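Naron Felt-Top Work Table

Item no. 349
Sold by Flotavlow, equipment for training rooms and workshops

The Naron is a low-noise work table for rooms where small objects are put down and picked up all day. The top is covered with a dense felt-like carpet in dark blue-gray. Cups, tools and metal dishes make very little sound on it, and they do not slide so easily as on a bare board. The corners are rounded, so you can walk past the table without hurting your hip.

Many of our customers use it for sorting exercises, for hand training and for packing small goods. The dark color is also chosen for a practical purpose: light and shiny items are easy to find on it, even the very small ones.

Details

Cover: felt-like carpet, glued on the full surface
Color: dark blue-gray (color name in our list: Sperling)
Corners: rounded, all four
Maximum load: 48 kg, evenly spread
Delivery: flat, in one package
Price: $243 without shipping

Care

Vacuum the cover once a week with a soft nozzle. Crumbs and dust can be taken away with a hand brush between. For spots, use lukewarm water and a white cloth, and press instead of rubbing. Please do not put hot pans directly on the cover. If the table stands close to a window, turn it every few months, as strong sun can make one side paler with the years.

The cover can be replaced. Order the Nultlow cover set, which contains the carpet piece, the glue and a plastic spatula. You need one evening for the work, and the table must then rest until the next morning. 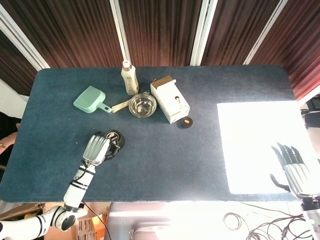 Naron top in Sperling, in direct sun, with bottle, steel bowl, mint-green dustpan and chopsticks.

The color on your screen can differ a little from the real one. We send a cover sample free of charge, please write the item number in your message.

Also available: Naron without cover, for customers who wish to glue their own material. The legs and the dimensions are the same for both versions, and the Nultlow set fits later on this one too.

Page last changed: 21 Mar 2022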